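Subject: Re: [mollum-build] Cable loops, self-masking and the cloth test

Hi all,

Answering the message from last week below, and adding the notes I promised in January on the wrist cables. It got long. If you only care about the hand firmware, skip down to the part about Chauke.

On the list last week, it was asked:

> I am at the stage where both arms are on and the hands close, but
> I still have the hand cables taped along the forearm. Every time
> the wrist rolls past a certain point the tape lets go. Did you
> route yours inside or outside on Mollum? And does the loop get in
> the way of the head camera? I don't want to take the wrist apart
> again if I can avoid it.

Outside, on both arms. I tried inside first. The bore through the wrist housing is wide enough for the cable but not for the connector, so you have to crimp the end on after it's through, and then the hand can never come off without cutting something. I swapped hands often enough that month to get tired of crimping. There is also the wrist roll to think about. Inside the bore the cable twists over a very short length, and mine started dropping packets to the hand well before I could see any damage to the jacket.

The outside loop spreads that twist over more cable. Clamp it behind the hand, let it stand off in an arc, and bring it back in on the far side of the wrist. The length of the arc is the only part that takes fiddling. Too short and it pulls at full roll. Too long and it catches on furniture. I set mine by rolling the wrist by hand to both ends with the power off, marking the jacket with a paint pen where it went tight, and adding a finger width past the mark. Tape is no good for the clamp. I used a saddle with a strip of bicycle inner tube under it, screwed down until the cable could not slide when I pulled on it.

As for the camera, yes, the loop gets in the way, and that is what most of this message is about. The head camera looks down over the hands while working, so there is nearly always a bit of robot at the bottom of the picture, and a bit of cable with it.

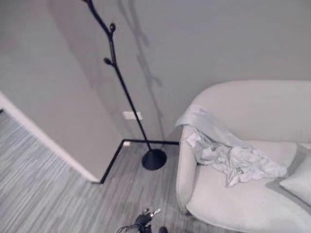 Left corner of the test room from head height, hand coming in at the bottom.

The hand was never a problem. It's a solid dark shape and the joint angles tell you where it should be, so you project the arm model into the image and throw away whatever lands inside it. Gresach does this out of the box once you give it the link files. The cable has no link file. It moves with the hand but not rigidly, so what the mask removes is the hand, and what it leaves behind is a thin black curve hanging in space next to it.

Our obstacle code saw that curve and treated it as something to steer around. The arm would back off from its own cable, the cable would follow, and the arm would back off again. If you have seen your arm creep away from a target for no reason, look at this first.

The obvious fix is to ignore thin dark things near the hand. I had that running for most of an evening before I saw what was wrong with it. The stand in the corner is also thin and dark, and from some head angles its pole comes into the picture close enough to the hand to be dropped along with the cable. We noticed because the map had a round base on the floor with nothing rising out of it. I took that filter out again.

What works better is to treat the loop as an extra link. I gave it a fat capsule shape fixed to the forearm, on the outer side, large enough to hold the arc at any roll angle. It masks more than it has to. On the outer side of the arm that costs very little, as the hand does its work on the other side. Rather than guess at the capsule I logged the arm going through its range against a blank wall, 2442 frames, and grew the shape until no cable showed outside it in any of them. Do this separately for the left and the right. My two loops do not sit the same way and I spent too long assuming they did.

Then there are shadows. The wall in the test room is pale and smooth, and depth is poor on it whatever you do. When the light comes from the wrong side, the stand has a soft double on the wall behind it, and the edge detector likes the double almost as much as the real one. I don't have a fix. I moved the lights at Grustow until it stopped mattering, and I know that is cheating.

Now the cloth test. For those who joined after January, the task is to take hold of a gray cloth lying over a rounded upholstered seat and move it without dragging the hand across the upholstery. I picked it because it needs very little force and a fairly accurate idea of where the surface is, and the cable loop had been making a mess of the second part.
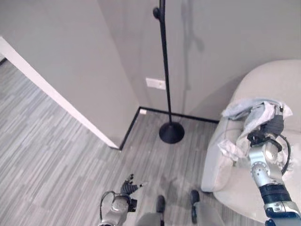

One list member wrote on Saturday: Why close on the cloth from the top at all? I gave up on that with my build. The fingers always arrive with two of them on the fabric and the rest on whatever is underneath, and then the current goes up and the driver thinks it has a grip. I come in from the side where there's a fold and scoop. Also, what current limit are you running? Mine won't hold anything thin below the point where the motors get too warm to touch.

I agree about scooping when there is a fold to scoop. The trouble is the top of a curved back, where the cloth can lie nearly flat and a sideways approach just pushes it along. From above, the fingers at least pinch up some slack as they curl. I won't claim it's the better method in general.

On current, I think your limit and mine aren't comparable, as it depends on which Chauke board revision you have. The older one measures current before the filter and reads high in short bursts. The newer one reads after it. If you copy a limit from one to the other you either crush things or drop them. I run two limits in any case: a higher one for closing, held briefly, and a lower one for holding. The fingers are geared enough that they stay put on the lower setting. My motors were also too warm until I split them that way.

For detecting a false grip I stopped using current. I compare finger angle with the angle the hand reaches when closed on nothing. With the cloth between the fingers there is a small but steady difference. Without it there is none, however hard they push. You need to redo the empty reading when the hand is warm, because the tendons creep a bit. I do it at the start of each session and again after lunch.

Results so far, all with the capsule mask on: 17 tries from above, and I would call 16 of them usable. The bad one was a network dropout between Gresach and the head computer, and the arm simply stopped where it was. That's what it is supposed to do, so I haven't touched it. I did not run the same number from the side, so please don't read this as a comparison.

The other thing people asked for was rigid objects near the cloth. Fabric and a small hard item want different closing speeds, and I had hoped to avoid a mode switch.
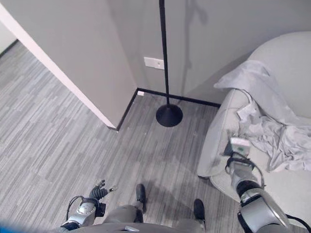

Small flat items turned out to be harder on the mask than on the grip. The hand closes until the finger angle stops changing, then drops to the holding limit, and a stiff object stops the fingers much sooner than cloth does, so the same routine covers both with no switch. Where I got into trouble was in telling the item from its surroundings once it was between the fingers. The mask cuts away the hand and takes a good part of whatever is in it. With the white piece held just over the front edge of the seat, and the gray cloth in folds right beside it, there is not much left for the tracker that isn't pale on pale. The round green marking is the one bit of color on it, so I had the tracker follow that and ignore the outline. It holds as long as the marking faces the head. Roll the wrist the wrong way and you are back to guessing from the joint angles.

I would like to hear from anyone who has tried a smaller hand mask while gripping. My idea is to shrink it to the finger links only and let the palm be seen, but then the palm turns up as an obstacle unless the planner is told otherwise, and I haven't found the clean place in Gresach to tell it.

Back to the original question about taking the wrist apart. You don't have to. The saddle goes on with the screws already at the back of the wrist, and you can do it with the arm mounted if somebody supports the hand. Use longer screws, as the stock ones only just reach through the saddle. Check that they don't bottom out before the saddle is tight. Mine did on the left side, and I chased a rattle through the whole arm before finding it.

The floor is next. It has a streaky gray pattern and the foot placement code sees edges in it when the robot looks down past its own feet. I've turned down the edge weight for now and step placement is going by height only. On a flat floor that's good enough, but I wouldn't use it near stairs.

I've put the capsule files for both arms in the Mollum folder on the Grustow server, next to the old saddle drawing. The drawing has the hole spacing wrong on the left-hand version - measure yours before you print it. The closing routine for the newer Chauke board is in there too. The one for the older board needs cleaning up, so write to me off list if you want it before I get to that.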